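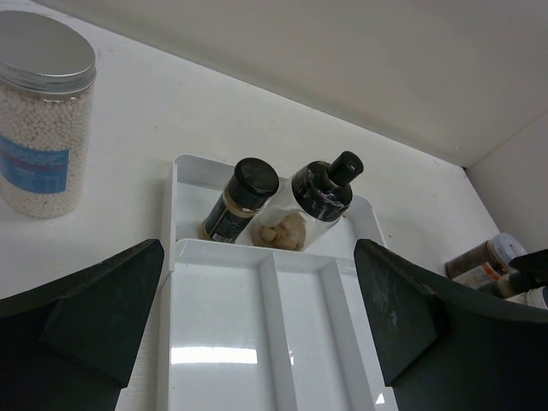 Section 4 covers the reset and record routine for the Purba pick-and-sort study, and it's the part I get the most emails about, so I've rewritten it from scratch. The study asks one thing: does a policy trained on messy starts cope better than one trained on tidy starts? Everything depends on how you lay out the bench before each episode. For a mid-task start you want some containers already in the rear section of the tray, like the black-capped spice bottle and the clear bottle leaning next to it, with the three long compartments at the front empty. The others go outside the tray on the right, near the side panel, and it's fine for a jar to be on its side. The big jar of pellets with the metal screw lid stays on the left. It's a distractor and the arm should never be asked to pick it up.

4.1 Before you start

You'll need the arm homed (Section 2), the wrist camera calibrated (Section 3) and Witumeo running on the recording machine. If Witumeo shows an amber dot next to the wrist stream, restart it now. I've lost a whole Thursday to that amber dot.

1. Wipe down the surface and the inside of the tray with a barely damp cloth. Let both dry.
2. Put the tray square to the back panel, long compartments towards the arm's base.
3. Open the layout list in Witumeo and load the next card. There are 482 cards in the set, and please don't skip the annoying ones!
4. Place the containers as the card says. Close enough is good enough – we want the natural wobble between people, so put the ruler away.
5. Check that every cap is done up. Give each one a proper twist.

Note: The tray is glossy and throws back a fair bit of light. Leave the reflections alone. Rohani Ismail tried matte spray on a spare tray last December and the policy trained on it fell in a heap as soon as it met a shiny one.

4.2 Recording an episode

6. Press Arm on the Zarnex pedal, then wait for the second beep.
7. Teleoperate the task named on the card. Come down over the container slowly, with the fingers open wider than you think you need.
8. Close until you feel resistance, lift, and pause for a moment before you move across.
9. Release, back away straight up, and press Stop.
10. Mark the episode Good, Recovered or Failed. Recovered means you fumbled and fixed it, and I'm very fond of those, so don't bin them.

CAUTION: Keep your free hand off the bench while the pedal is armed. The fingers will close on whatever is between them.

CAUTION: Don't drag a fingertip along the tray wall to line yourself up. It trips the force limit, and you'll be back in Section 2 homing the arm again.

4.3 How many, and what we got

Aim for 15 good or recovered episodes per sitting, then have a break. My own grasps get sloppy after that, and you can see it in the data.

The full set is 3,266 episodes. We ran 500 evaluation trials, split evenly between the two policies, and the messy-start one came out ahead whenever containers were touching or leaning. On neat, upright layouts I couldn't separate them. Yvonne Pickering reran the analysis with the Failed episodes left in and the order didn't change, although the gap shrank a bit.

4.4 If something goes wrong

Pedal beeps once only: unplug it, count to five, plug it back in.
Container slips out mid-lift: keep recording, regrasp, mark it Recovered.
Container rolls off the bench: press Stop, mark it Failed, reset from step 3 with the same card.
Stimuvel export hangs at the last file: check that the disk isn't full. It's usually full.

Go on to Section 5 for export settings.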